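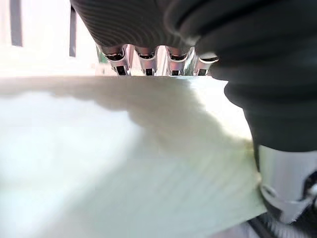

Fig. 1. Wrist camera view, fingers over a pale sheet.

Section 5: Produce Shelving

Can a humanoid put away groceries yet? Partly, and it's a thrill to watch! Your Plakell kit includes this task so you can judge for yourself.

1. Set the basket on the floor by the robot's feet, with the shelf on its left.
2. Fill it with mixed shapes. Pumpkins, potatoes and napa cabbage all grip differently.
3. Start with one cabbage at the shelf and leave the right hand open.
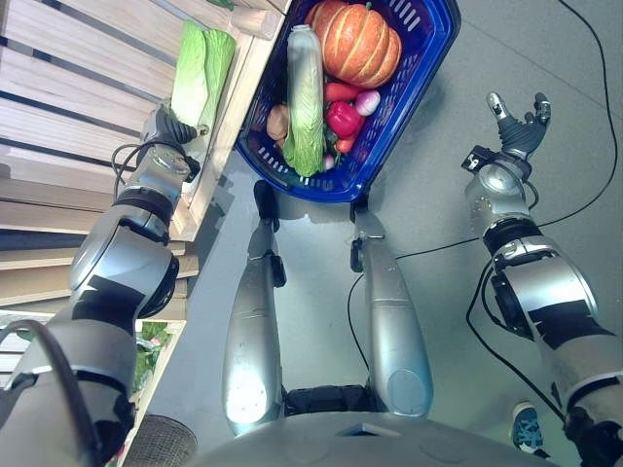 4. Now try both hands, one at the shelf and one in the basket. Leafy things are still the hard part, so expect some retries (we love these runs anyway).
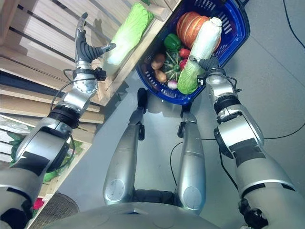

Photo: Savolainen / Wostthorpe test floor

CAUTION: Keep feet and cables out of arm reach. Press Stop before you move the basket.

Note: After 165 runs, check the finger covers for wear.

Related items
Finger cover replacement
Wrist camera setup
Lulard shelf assembly
Release notes, November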